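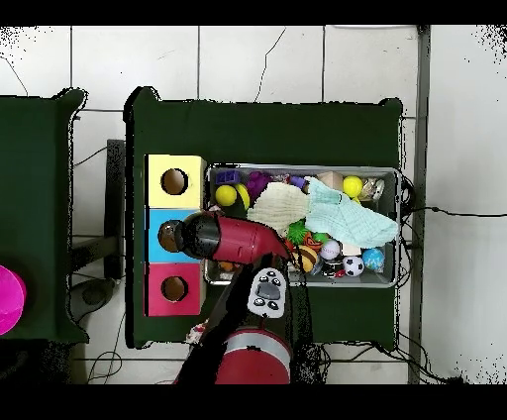

## Tidying up: which jobs can a machine take off you?

A mixed tray of toys is a fair test of tidying, for a person or a machine. Balls roll, cloth covers things up and small pieces sink to the bottom. We get letters every month asking if it is worth waiting for a machine that can sort all this. Our view is to carry on doing it by hand, but to set the room up well, which helps you now and would help a machine later.

### Jobs machines do well already

- Washing and drying, once somebody has loaded the drum.
- Vacuuming a hard floor with nothing lying on it.
- Moving the same part from the same spot to the same spot, as on a shop floor.

### Jobs they still find hard

- **Cloth.** A muslin never lands in the same shape twice. Finding the corner is most of the job.
- **Things under other things.** A ball half hidden by a cloth has to be uncovered before it can be picked up.
- **Clear packaging.** Cameras often see straight through it or catch the glare.
- **Mixed sizes.** A grip that suits a football may be no use for a bead.

Huiling Zheng runs a toy library in Dusora and has tried two sorting arms on loan. Both could lift a plain block from a clear table. Neither could be left alone with a full box. "I can do a tray in 8 minutes," she writes. "The quicker arm took 32 and needed me next to it."

### Sorting a mixed tray by hand

1. Take the cloths out first. Shake each one over the tray, then put it straight in the wash pile.
2. Pull out the balls next and drop them in a deep tub. A shallow one lets them bounce out.
3. Pick out blocks and shape pieces and put them with their own set.
4. Tip what is left on to a towel. Look for small parts before anything goes back.
5. Wipe the tray and let it dry before you refill it.

### Setting up the table

Use a plain, dark top if you can. Pale toys show up on it, and crumbs do too. Leave a clear patch beside the tray the width of your forearm, and keep sorting blocks there, standing apart from the loose toys, so the holes are easy to reach.

Keep cables off the floor where you walk. Run them along the back of the table and tie them every hand's width. A floor vacuum will stop at the first loose wire it meets.

Yutong Cai of Kalludetti asks if labels help. They do for children, and a picture works better than a word for the under-fives. Stick it on the front of the tub, as lids get swapped.

Next month: getting glue off a workbench.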